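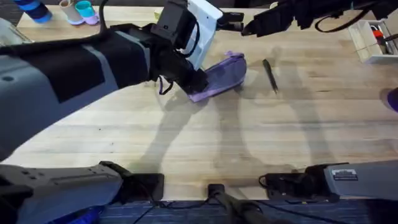 What should go back into a pencil case first?
The longest pens, laid flat along the bottom. Short things fill the gap at the zip end.

A soft case wants emptying and repacking once a term. Clear a patch of table, open the zip fully and tip everything out. Shake out the crumbs and shavings, then wipe the lining with a damp cloth and leave it open for 44 minutes or so.
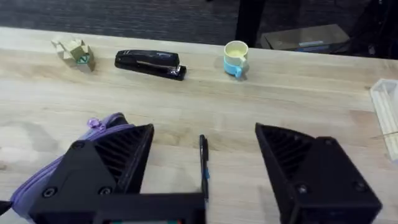 Lavender pencil case and black pen, with the stapler and cup further back.

Try each pen on scrap paper and throw out the dry ones. Keep up to five. Staplers stay on the desk, as they pull a soft case out of shape.

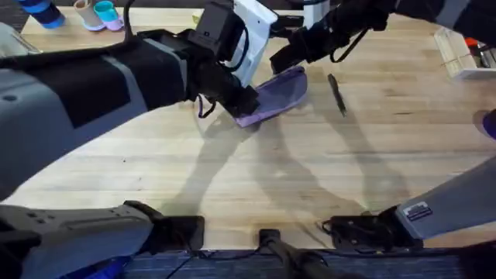 How do you stop the zip catching on the lining?
Hold the fabric flat at the closed end with one hand and draw the pull slowly with the other.

Pens go in with their caps all facing the same way. Press out the air before closing.

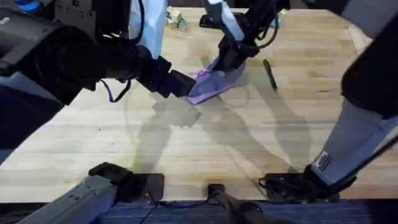

The pen to the right of the purple fabric.

Comments (2)

Ebony Prendergast, 8th January
Did mine and my son's. Found 5 rubbers.

Nultley
A bit of candle wax on the teeth helps with a stiff zip.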